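Kallix records 3,000 cable-sorting runs to train two-armed robot

June 2023

A robotics firm is asking people to spend their working days moving power cords from one cardboard box to another, in the hope that a machine will learn to do the same.

Kallix began the work this spring at its workshop in Beaulieu. Operators guide a pair of robot arms by hand from a nearby desk while the movements of the arms and the view from the cameras are saved together. Each saved run is one example for the learning system, which the company calls Markidik.

The firm wants 3,000 runs before it trains the full version. By the start of this week it had 476 that passed its checks.

"Cables are a nuisance for robots," said Harpreet Carrier, who leads the project. "A box or a bottle keeps its shape when you pick it up. A cord is different every time, and if it is caught under three others you have to feel your way."

The task is kept simple. Two open boxes stand on a table. The operator takes a cord out of the full box, frees it from the rest and puts it in the other one.

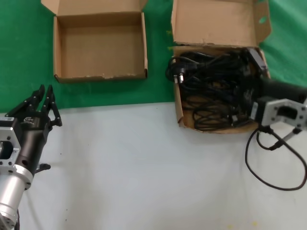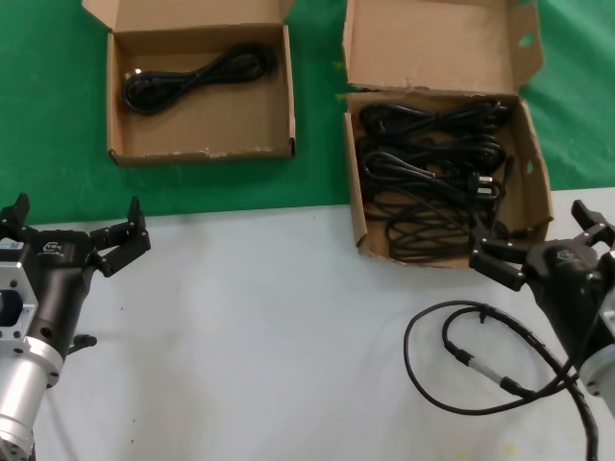 Two boxes and a supply of black cords on the worktable at Kallix.

Operators work in pairs and swap over every half hour. One drives the arms and the other watches the recording and marks where each attempt starts and ends. Runs in which a cord is dropped are kept and labelled, as the team wants the system to see how a person recovers from a mistake.

Rostam Asadi, one of the operators, said it took him 2 weeks to stop rushing. "If you snatch at it, the whole heap comes up," he said. "You learn to pull a bit, wait, and pull again. I suppose that is what we want the robot to pick up as well."

A smaller version of Markidik was trained last month on early recordings. Carrier said it could usually find a cord and grip it but often gave up when the cord was knotted with others. She would not give a success rate and said the test had been too small to be useful.

The work is partly paid for by Plorkov, a recycling company that sorts old office equipment. Its staff separate leads and chargers by hand at present. Marlene MacPherson, the operations manager, said the job was slow and hard to fill.

"We are not expecting a robot on the line this year," she said. "We would like to know whether it is possible, and what it would cost."

Kallix plans to add cords of other colours and thicknesses once the black ones are done, followed by boxes of mixed items. Recording is due to carry on for another 3 months. Carrier said the company had not decided whether to share the examples with other research groups.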